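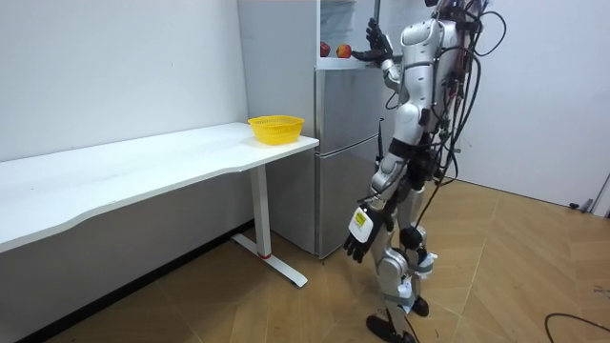

trudano_b wrote:
I'd drop the shelf reach from the teleop set and do it by hand guiding. Someone standing next to the robot can feel when the elbow is about to run out of room. The person in the headset can't. We went back and forth on this at Curkdale in May and ended up with hand guiding for anything above shoulder height.

pelican44 wrote:
Hand guiding a full humanoid is not the same as hand guiding an arm bolted to a table. You push the forearm, the torso shifts, the feet want to correct, and now your demo has balance corrections in it that came from you. I would keep remote control for the standing tasks.

trudano_b replied:
Fair, but you can lock the legs.

pelican44 replied:
Then you are recording a task with locked legs and asking the policy to run it without. We tried that. It leaned too far at the first reach, every run. 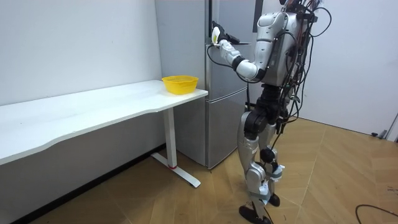

mossgate wrote:
My vote is for remote control too, but split the task. Right now you record approach, open, reach, grasp, place and close as one long demo, and if the operator fumbles the grasp the whole thing goes in the trash. Record the door by itself. A vertical handle like the one on the upper door is forgiving about height, so the operator can concentrate on the pull direction and how far to step back. Then record the apples starting from an open door.

k_ostrow wrote:
How many demos are people getting before the operator gets sloppy? Ours are good for some 400 over a project, but within one sitting it drops off fast.

mossgate replied:
Two operators, swapping every five demos. The one resting resets the apples and writes the notes. Quality stays more even that way, though you do get two styles in the data. One of ours always goes in from the side and the other from above.

k_ostrow replied:
Two styles is a problem for us. The Cladia trainer averages them and you get a hand that goes in at neither angle. We make everyone follow the same written steps now.

trudano_b wrote:
That is an argument for a better trainer. Mixed styles worked fine for me on the Cieślak build once I gave it enough demos of each.

k_ostrow replied:
How many is enough? I don't have unlimited hours with the robot.

trudano_b replied:
I didn't keep a clean count. More than you'd like.

pelican44 wrote:
Whatever you choose, check the delay between the operator's hand and the robot's hand before each session. Ours had crept up and we only found out because the grasps were all closing late. Also leave the basket in one spot for the first batch and start moving it in the second. If you vary everything from the start you can't tell what it is failing on.

mossgate wrote:
Agree on the basket. I'd vary the apples first, though. The door and the desk aren't going anywhere.

trudano_b wrote:
I'm still going to try one batch by hand, legs unlocked this time. Will post the logs in this thread when I have them.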